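# Wolle, Indigo, Geduld: ein Besuch bei der Färberei Firkus

Wer einmal gesehen hat, wie ein Stoff an der Luft von Grün nach Blau kippt, der kommt davon nicht mehr los!
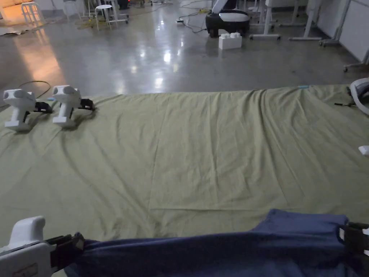 Das Blau sei am Anfang immer eine Enttäuschung, heißt es bei Firkus, viel zu hell, fast türkis, erst nach dem fünften oder sechsten Zug werde es richtig tief. „Und dann will man gar nicht mehr aufhören“, sagt die Färberin und lacht. Seit Dezember führt sie Buch: 241 Färbegänge, jeder mit Stoffprobe (ich durfte blättern, herrlich!).

Für Oliv nimmt sie Färberwau und einen Hauch Eisen. „Zu viel davon, und die Wolle wird spröde.“ Auf 500 Gramm Wolle wiegt sie das Eisen deshalb mit der Briefwaage ab.

Ihr Liebling bleibt trotzdem die Küpe, angesetzt nach einem alten Heft aus Pandon. „Die riecht furchtbar, und ich freue mich jeden Morgen auf sie.“ Als Nächstes ist Krapp dran, die Wurzeln trocknen schon auf dem Dachboden.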